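Herkby folding desk: four months in

The listing for the Herkby folding desk says "ready in seconds, solid for years". I bought mine from the Pulgate outlet in Clandiddale with my own money, and I've used it since March. I can't speak for the years. The seconds are a stretch.

Setting it up

It comes in a flat carton with 4 bolts and a leaflet that is mostly warnings. Unfolding it is easy enough. Getting the catches under the top to click home takes a fair shove, and one of mine still needs a second go. Mind your fingers.

The wobble

Yes, it wobbles. Typing is fine, but lean on the front edge to write by hand and the whole top dips a little. The seller, Ignacio, claims it has been through 2,000 folds in testing. Perhaps it has, but I'd like to know how it stood up afterwards. Tightening the bolts helped for a week or so.

The surface

My main worry was marks. Tea wipes off and so does pencil. Biro doesn't, whatever the leaflet says. Imelda Pascual bought the same desk in the darker finish and reports that it shows every crumb, so I suppose you choose your nuisance. I'd still take a pale top for anything with small parts.
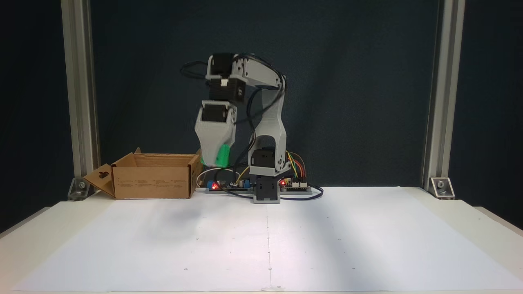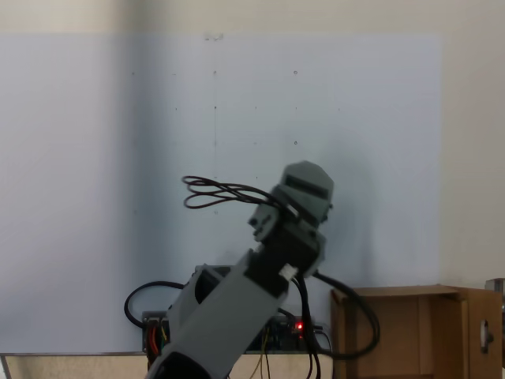
A white tabletop in the first one, with an open cardboard box on it.

What the other reviews say

There are 1,228 ratings on the shop page and most seem to have been written on the day of delivery. Bienvenido Macapagal's is one of the few worth reading: he moved house with his and bent a hinge.

Would I buy it again?

At the sale price, probably. At full price I'd get a plain table and put up with not folding it. 3 out of 5.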